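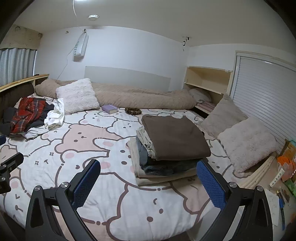
叠放顺序与挂放的取舍:罗纹针织、牛仔、厚料混放一格怎么排

版块:家居收纳 > 衣柜与织物
浏览 4,000

楼主 Palaniappan
换季整理,四月开始动手,衣服先全部摊到床上分类,没整理完的还堆在床左边(红格子那件和深灰的压在一起,还没分)。目前叠好的一摞从下往上是:米色罗纹、灰蓝牛仔、一件米白色带抽褶边的、最上面深棕色厚料。
柜子参数:层板净宽96厘米,板面是光面,没有前挡条。挂杆一根,杆下高度够挂长外套。
问题如下:
1. 罗纹针织放最底层,长期受压会不会影响回弹。
2. 抽褶边那件夹在中间,边缘已经有皱,是否应当单独放。
3. 厚料放最上面,取下面的东西每次都要搬开,有没有更合理的顺序。
倾向全部叠放,挂杆只留给外套。欢迎反对意见。

2楼 Manireck
先说第3条。叠放顺序有两种排法,按重量或者按取用频率,混着排就会出现你这种情况。按重量排,牛仔在最下,厚料其次,针织居上。按频率排,常穿的在上,重的轻的不管。衣服件数少的时候按频率,一摞超过前臂长度就按重量,否则摞会歪。
你这一摞最下面的米色罗纹叠得比上面宽,往左边和前面都伸出来一截。底宽上窄本身稳定,但伸出的部分不受压,被压住的部分受压,时间长了中间会有一道分界印。建议统一折叠宽度。

3楼 楼主 Palaniappan
宽度是按衣服本身大小折的,没有用板。用折叠板会不会更慢?

4楼 Manireck
前几件慢。熟了以后不比手折慢。没有板的话拿一本A4硬壳文件夹代替,衣身对着短边折,肩线和文件夹上沿对齐,抽出文件夹之后再对折一次。针织最后一折不要压实,折线处留一点弧度。

5楼 Gilberto Alvarado
不同意2楼“针织居上”之外什么都不动的做法。问题在于把不同回弹的料子叠成一摞。牛仔几乎没有弹性,折缝处硬,折缝会在相邻的软料上压出横印。牛仔应当单独一摞,或者竖放。
竖放的做法:裤腰朝下,三折成长条,立在盒里,折边朝上。取一条不影响其他。96厘米的层板放3个收纳盒没有困难,盒子宽度自己量,两侧各留出手指能伸进去的空隙。
抽褶边那件不要折到抽褶部位。以抽褶线为界向里折,让褶边留在最外侧,上面不放东西。

6楼 Iker
竖放的前提是盒子装满。装到一半的盒子里,牛仔会往一侧倒,倒了以后比平叠还皱。5楼没提这一点。

7楼 Gilberto Alvarado
没满的部分插一块隔板或者一个书立即可。

8楼 Iker
那就又多一样东西占层板。平叠加分摞完全够用,软料一摞,牛仔一摞,厚料一摞,互不接触。96厘米放得下。

9楼 Édgar Cuervo
楼主第1条还没人正面回答。
罗纹的弹性来自正反针交替形成的沟槽,受压时沟槽闭合,短期受压取出来抖开平放就能恢复。受压时间长、又赶上湿度高,沟槽定形,弹性变差。处理:整摞每个季度上下对调一次,或者干脆放最上。含氨纶的罗纹恢复快一些,纯棉罗纹最慢。看水洗标。
不建议叠放前用熨斗压罗纹。要去皱就用蒸汽悬空吹,熨斗底板不接触布面。

10楼 楼主 Palaniappan
水洗标看了,纯棉。那就放最上。厚料往下挪,和牛仔分开。
挂杆这边也有进展,见下。
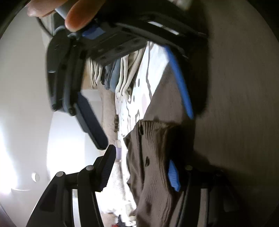 挂杆的规矩我原来定得很简单,外套上杆,别的一律进层板。整理到后面发现层板按三摞分完已经没有余量,有几件还是得挂。中间偏右那件棕色罗纹目前就是挂着的,左边挨着一片很亮的白色料子。想确认两点,罗纹挂着会不会拉长,衣服之间要留多大间隙。

11楼 Manireck
会拉长。罗纹横向弹性大,纵向靠线圈本身承重,自重越大下垂越明显,肩部还会顶出鼓包。短款薄罗纹挂一季看不出来,长款厚罗纹不行。棕色那件如果是长款,取下来。

12楼 Iker
又是一刀切。我的薄罗纹上衣常年挂,下摆量过,挂之前和挂之后差不到一指。关键是衣架。细铁丝架会顶肩,宽肩架不会。Justotex的植绒宽肩架我在用,肩端是圆的,罗纹挂上去没有鼓包。

13楼 Manireck
衣架解决的是肩部受力面积,解决不了纵向自重,这是两件事。量下摆也要说明是挂着量还是平放量,挂着量没有意义,平放静置一晚再量才算数。

14楼 Iker
平放量的。没有静置。

15楼 Manireck
那数据只能参考。

16楼 Édgar Cuervo
折中做法,不想叠又怕拉长,就对折横搭:
(1)衣服纵向对折,两只袖子重叠,平放。
(2)衣架倒放在腋下位置,钩子从腋窝处朝外。
(3)衣身搭过一侧肩架,袖子搭过另一侧。
(4)提起后检查两侧重量是否接近,不接近就把衣架往衣身方向移。
受力点从肩线变成整条折线,拉长问题基本可控。缺点是占杆宽,一件的厚度等于原来两件,折线处会有一道浅印,穿之前喷一点水抖平。
间隙方面,能把手掌立着插进相邻两件之间,不带动旁边的衣服,就算够。

17楼 Gilberto Alvarado
补充间隙。贴得紧的后果首先是摩擦起球,罗纹凸起的那一面先起。深浅相邻还要考虑沾色,新的深色棉料洗过几次之前不要挨着浅色。按颜色排列看着整齐,对护理有用的是按表面排列:光面挨着毛面,毛面不挨毛面。

18楼 Iker
这条同意。不过杆上要是已经挤到手掌插不进去,讲排列顺序没有用,先减件数。过季的厚外套真空压缩放顶柜。

19楼 Gilberto Alvarado
羽绒不要真空压缩,压一季蓬松度回不来。棉服可以。

20楼 楼主 Palaniappan
汇总一下准备执行的方案:
层板分三摞,牛仔、厚料、软料,软料里罗纹在最上。折叠宽度统一到A4短边。抽褶边那件放软料摞旁边单独平放,上面不压。
棕色罗纹按16楼的方法横搭,先试一个月,平放静置后量下摆,前后各记一次数。
床上剩的红格子、深灰和那件白的,今晚分完。白的不和深灰挨着放。
竖放暂时不做,没有合适的盒子。

21楼 Manireck
量的时候把测量位置也记下来,侧缝从腋下量到下摆,两边都量。只量一边会有误差。

22楼 Iker
试完回来更新数字。薄厚也写清楚。

23楼 楼主 Palaniappan
收到。五月更新。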